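# Acht Monate mit Greifer: was sich bei uns in der Halle geändert hat

Im Oktober kam die erste Zelle, und ich hatte versprochen, hier irgendwann aufzuschreiben, wie es läuft. Tja, jetzt ist es der 2024-05-23, und ich habe endlich einen freien Abend und eine Kanne Tee.
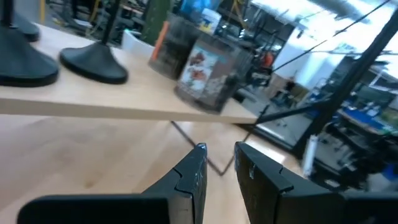
## Wo wir herkommen

Für alle, die neu mitlesen: Ich arbeite bei Zorent in der Kommissionierung und Ersatzteilabwicklung. Wir packen Kleinkram in Kartons, den andere Leute dringend brauchen, und das in ziemlich vielen Varianten. 1.809 Artikel stehen derzeit im System, und jeder davon hat seine eigene Vorstellung davon, wie man ihn anfassen soll. Blisterverpackungen rutschen, kleine Schachteln kippen, und manche Beutel haben überhaupt keine Stelle, an der man sie vernünftig greifen könnte.

Früher lief das so: Liste ausdrucken, Wagen nehmen, loslaufen, greifen, abhaken, zurücklaufen. In der Spätschicht habe ich mal ein Schrittzählerarmband getragen und es nach einer Woche wieder abgenommen, weil ich es gar nicht so genau wissen wollte.

## Was der Roboter übernimmt

Die Zelle nimmt Teile von einem Holztisch mit Ablage und legt sie in die Versandbehälter. Klingt simpel! Ist es aber nicht, und genau das finde ich so spannend. Vorne am Handgelenk sitzen zwei schwarze Finger, die zur Spitze hin schmal zulaufen, dazu eine kleine Kamera, die immer mitschaut. Ich hätte vorher nie gedacht, wie lange man über die Form einer Fingerspitze diskutieren kann. Wir haben Abende damit verbracht (freiwillig, mit Pizza).

Von den 1.809 Artikeln sind im Moment 171 freigegeben. Das ist wenig, ich weiß. Es sind aber genau die, die ständig bestellt werden, und deshalb schafft die Zelle an einem normalen Tag um die 600 Griffe. Der Rest bleibt Handarbeit, und bei den Beuteln sehe ich ehrlich gesagt noch kein Land.

## Und die Leute?

Das war natürlich die Frage, die im Pausenraum am lautesten gestellt wurde. Als die Sache angekündigt wurde, war die Stimmung mies, da will ich nichts schönreden. Es gab eine Versammlung, auf der hauptsächlich geschwiegen wurde, und danach eine Raucherecke, in der hauptsächlich nicht geschwiegen wurde.

Gehen musste bisher keiner. Zwei Stellen, die durch Rente frei geworden sind, wurden allerdings nicht in der Kommissionierung nachbesetzt. Dafür gibt es jetzt eine neue Rolle, die bei uns »Zellenbetreuung« heißt: Artikel einlernen, Fehlgriffe anschauen, Finger prüfen und tauschen. Diese Arbeit machen Leute aus der Schicht, die sich dafür gemeldet haben, und die kennen die Teile nun mal am besten. Lev Horobets hat dem Integrator von Emititz am zweiten Tag erklärt, dass man die flachen Schachteln an der Schmalseite nehmen muss, sonst geht der Deckel auf. Das stand in keiner Spezifikation!

Die Zulage für die Zellenbetreuung kam erst nach einigem Hin und Her mit dem Betriebsrat. Wer bei euch gerade vor so einer Einführung steht: klärt das früh. Bei uns haben die Kollegen monatelang nebenbei Artikel eingelernt, und auf dem Papier waren sie weiter Packer.

Für mich selbst hat sich der Tag ziemlich gedreht. Weniger Laufen, viel mehr Hinschauen. Mein Rücken dankt, meine Augen beschweren sich gelegentlich. Und ich rede mehr mit der Technik als früher, vorher kannte ich von denen kaum jemanden beim Namen.

## Was noch nervt

- Licht. Helle Reflexe auf der Tischfläche mag die Bilderkennung gar nicht. Wir probieren gerade mattere Unterlagen aus.
- Schachteln dicht an der Kante. Da zögert der Arm lange, und manchmal gibt er auf und ruft uns.
- Die Meldetöne. Drei verschiedene Piepser, und ich verwechsle immer noch zwei davon.
- Schichtübergabe. Die Notizen stehen mal im System, mal auf einem Klebezettel, mal nur im Kopf von jemandem, der schon im Bus sitzt.

## Wie es weitergeht

Im Stasiv-Lager soll dieses Jahr eine zweite Zelle aufgebaut werden, und ich darf beim Einlernen helfen, worauf ich mich wirklich freue. Auf der Wunschliste für die nächste Freigaberunde stehen 113 Artikel, darunter ein paar richtig fiese mit Folienfenster. Ich habe schon eine Idee für die Fingerspitzen und eine Skizze auf der Rückseite eines Lieferscheins.

Wenn jemand von euch Erfahrung mit Folienfenstern und Zweifingergreifern hat, schreibt mir bitte in die Kommentare, gern auch mit allem, was schiefgegangen ist.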